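Bowl (tableware)

A bowl is a round, open-topped dish used to prepare, serve and eat food. It is deeper than a plate and wider than a cup, and in most households it is the piece of tableware used most often. Bowls are made from fired clay, glass, metal, wood and plastic.

Parts

The top edge of a bowl is called the rim or lip. Below it, the wall slopes or curves inward to the base, sometimes called the well when seen from inside. Many bowls stand on a foot, a raised ring on the underside that keeps the base off the table. On glazed ware the bottom of the foot is often left bare, so that the piece does not stick to the kiln shelf during firing.

Rims may be rolled, flat or plain. A rolled rim is thicker and resists chipping. A plain thin rim is lighter and pleasant to drink from, but chips more easily when bowls are knocked together in a sink or cupboard.

Common types

Cereal and soup bowls are made for one person and usually hold enough for a single helping. Serving bowls are larger and are passed around or set in the middle of the table. Mixing bowls have high walls and are often sold in nesting sets. The pasta bowl – also called a coupe or low bowl – is wide and shallow, with a well that holds sauce.

Plain white is a common choice for restaurants and canteens, where replacements have to match older stock. The potteries at Tosdale made a white canteen bowl listed in their catalog as pattern 981, in a small size for dessert and a large one for soup. It was later copied by Gillik, whose version had a slightly wider foot.

Handling and stacking

A full bowl is normally carried with one hand under the base or with both hands around the wall. An empty one is often picked up by the rim, with the thumb on one side of the wall and the fingers on the other.
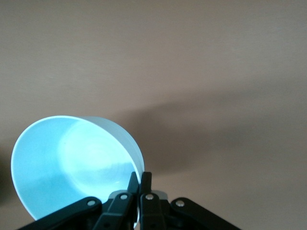

Anoma Pramanik, in a letter to the Flunville pottery newsletter, objected to the habit of lifting bowls by the rim at all, arguing that most of the chips she was asked to repair were within a finger's width of where people took hold. Shafiq Gazi replied in the March issue that stacking did more harm, and that he kept no more than two bowls in a pile.

Bowls of the same pattern stack most securely. Mixed sizes should go largest at the bottom. A sheet of paper or felt between glazed pieces keeps an unglazed foot from scratching the bowl beneath it.

See also: Dish, Plate, Mixing bowl, Foot ring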